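The Sunday League That Runs on Borrowed Gloves

By the time the Skimwood women's slow-pitch league starts its first game at 9 on Sunday morning, the parking lot behind the old feed store is full and people are leaving their cars along the county road. The league has 14 teams this season. It had 4 when it began, and one of those folded in June when half its infield took jobs on the night shift.

Most of the players never played softball in school. Some ran track, some bowled, and a fair number had not joined a team of any kind before they were 30. The league was set up with them in mind. There are no tryouts. A player signs a form, pays her fee and is put on whichever roster is shortest, which means sisters and coworkers often end up in opposite dugouts.

The fee is the part that gets talked about. It was $35 last year and is $40 now, and it covers umpires, balls, chalk and the field permit from the town. It does not cover gloves. For those the league keeps a loan bin, and on a busy morning 200 players may come through, with plenty of them borrowing for the day. Left-handed gloves go first. The bin is restocked each March from a drive in Pravness, the next town over, where the high school program turns in whatever its seniors leave behind.
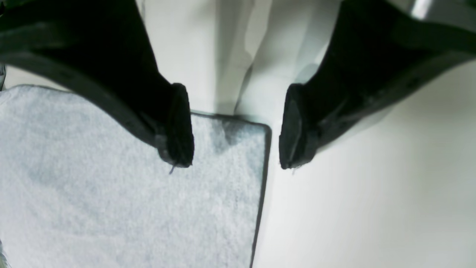

Black fingertip pads at the end of each gripper finger.

Equipment care takes up more of the offseason than the schedule does. Gloves are wiped down, dried away from the heater, and relaced where the webbing has gone. A relacing takes an hour for someone who knows how and most of an evening for someone who doesn't. Bats are checked for cracks and loose end caps. Helmets are washed and the padding is replaced when it stops springing back.

On the field the play is better than the league's reputation. Stundier, the team sponsored by the tire shop of the same name, has won the last two titles with good fielding and very little power. Its outfielders play shallow and dare people to hit over them. Fujimoto, which takes its name from a restaurant on Main Street, does the opposite. It hit more home runs than any other team last summer and lost both of its playoff games by a run.

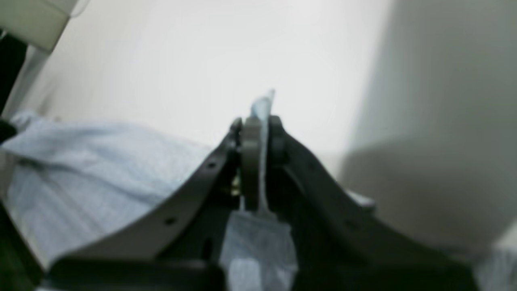

The two meet again in the third week, and the game has been moved to the larger diamond so there is room for the crowd. That diamond has the only working scoreboard, along with a drainage problem in right field that the town has promised to fix twice.

Pravness would like a league of its own. It has the fields, and it has enough players driving over every weekend to fill several rosters. What it lacks is umpires. Skimwood uses the same small group every week, and two of them already work doubleheaders. A training course is planned for the fall, and if enough people finish it, the two towns may split the schedule next year and meet for a final.

Registration for the late session stays open until the rosters are full. New players should bring water, a hat and shoes with rubber cleats. Metal spikes are not allowed.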